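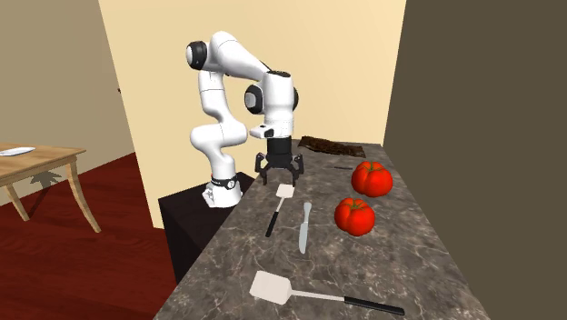

*Counter setup, from the fixed view in our simulator. Arm parked over the small spatula.*

# Is our grasp success rate real, or are we kidding ourselves?

**Asked August 29, 2022, in Simulation / Student projects**

I'm on a student team entering the Kurian kitchen challenge, simulation division. The final is in December. We have a single arm next to a marble counter with two tomatoes, a knife and a couple of spatulas on it, and a dark flat board at the far end. The task we're stuck on is "pick up the named utensil." Rendering is through Hosument, and our grasp planner is called Elo (our own code, please don't go looking for docs).

Two people on the team say we're basically done. Their evidence is a batch of 200 runs where the small spatula got "picked" 189 times. I don't believe the number and I'd like somebody outside the club to tell me whether I'm being a pain for no reason.

My problems with it:

- The scorer counts a pick when both fingers report contact with the same object. There is no lift check. The arm could touch the handle, close, and leave the thing lying there, and we'd still get a point.
- The utensil starting poses come from a list of 7 layouts. I looked through them and they're close to each other. The knife and the small spatula end up near parallel in most of them.
- The planner reads the object pose straight from the simulator. In the final we only get camera input.

I've also been going through the gripper camera views one at a time, which my teammates think is a waste of an evening. This one bothers me:
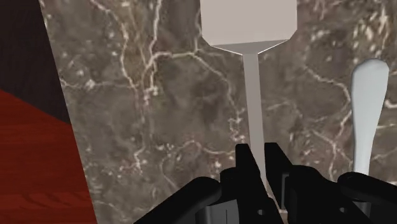 *Gripper camera. Open fingers on either side of the stem, second utensil off to the right.*

The prongs are very close to the stem on both sides. I can't tell from this how far above the marble the tips are, and I can't tell whether the right finger would clear the other utensil if we came in at a slightly different angle. The log for that run says only "grasp: ok."

So, two questions. Is contact on both fingers a reasonable stand-in for a grasp at this stage? And how much would you randomize the layouts before trusting a percentage?

I should say the rules are no help. They say the object must be "securely held" and then never say what that is.

---

### Answer 1 (accepted)

You're not being a pain. Contact on both fingers tells you there was contact on both fingers. I wouldn't put the word "pick" in the column header.

We had the same scorer in our club two seasons ago, with a different arm and the Sadadel physics settings. Flat handles lying on a hard surface are a bad case for it. Fingers come down, the tips rub the counter, the solver pushes things apart a little, and contact flickers on for a step or two. If your scorer latches on the first true value, that's a success. Check whether yours latches. I'd bet money it does.

What we changed it to:

1. Close, then wait half a second of sim time.
2. Lift 10 cm, straight up.
3. Hold for 2 seconds.
4. Success only if the object's lowest point is off the counter for the whole hold and nothing else moved more than a centimeter from where it started.

Step 4 is the one people argue with. Keep it anyway. With tomatoes and a knife on the same counter you want to know when the arm bulldozes the neighbors, and your right finger question gets answered by the log and you can stop squinting at stills.

Our rate dropped by more than half when we switched. Some of that was real failures and some was our friction value being silly. Raise and lower friction by a quarter and see if the result swings. If it does, you've measured your friction setting.

On layouts: 7 is not enough, and 200 runs over 7 layouts is mostly the same few runs repeated. Sample the position and rotation for every object, reject the overlapping ones, and keep the random seed in the log so a failure can be replayed. Then hold back a set that none of you look at until you've stopped tuning.

Save the pose question for after that. But do start on it well before December. Swapping true poses for camera estimates hurt us a lot more than anything above.

> **Comment from asker:** It latches. It was one line. I'm rerunning the same 200 with your lift test tonight and leaving everything else alone.

> **Comment:** Post the number even if it's ugly.

---

### Answer 2

Partly disagree with the other answer. For a first milestone the contact check is fine, you need something quick to tell you the planner is pointing at the right object. Just call it "reach" and score the lift separately. Then you can see which half is broken. If you fold everything into one pass/fail with four conditions you'll be staring at a low number with no idea where it comes from.

Agree about the layouts. I would also turn the utensils so the handles point away from the arm in a good share of them. And try the big spatula, lying crosswise like in your first picture. If Elo was tuned on handles that run along the counter, I'd expect the wrist to do something dumb there.

For the height question, log the distance from fingertip to counter at the moment you close. It's cheap, you already have both numbers.

---

### Answer 3

just increase friction until it stops slipping, worked for us

> **Comment:** Worked in what sense? Did you run it anywhere besides your own scene?

> **Comment:** no but we passed the qualifier

---

**Update from asker**

Same layouts, same planner, new scorer: 71 out of 200. Then I wrote the random sampler and ran 378 fresh layouts, which was as many as the lab machine got through before somebody needed it. 96 of those passed. I split reach and lift as suggested in Answer 2. Reach still looks good. The lift is where it dies, and in a lot of the failures the tips close too high on the handle and it slides out. Fingertip height is in the log now.

One teammate still wants to put the old number in our progress report with a footnote. We're discussing it.

Haven't touched the friction setting yet. I'll open a separate question for the camera poses.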